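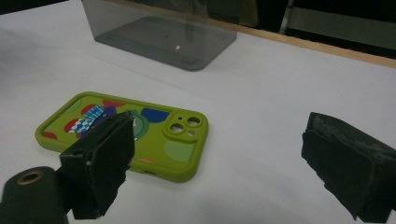 Westov, September 8, 2020

Arnitz opens phone case and storage range at Solcombe

Arnitz has today announced the opening of its new accessories counter at the Solcombe shopping centre in Westov. The counter will stock 300 designs of phone case, from plain colours to bright printed patterns, together with clear and tinted plastic boxes for desk and drawer storage.

Ermira Vidmar, head of retail at Arnitz, said: "Customers have asked us for cheerful cases that they can handle before they buy. We are pleased to offer them in Westov."

The first 100 customers will receive a small storage box free of charge with any case. Orders may also be collected from the counter during normal centre hours.

Press enquiries: Kastriot Delić, Arnitz press office, extension 3968.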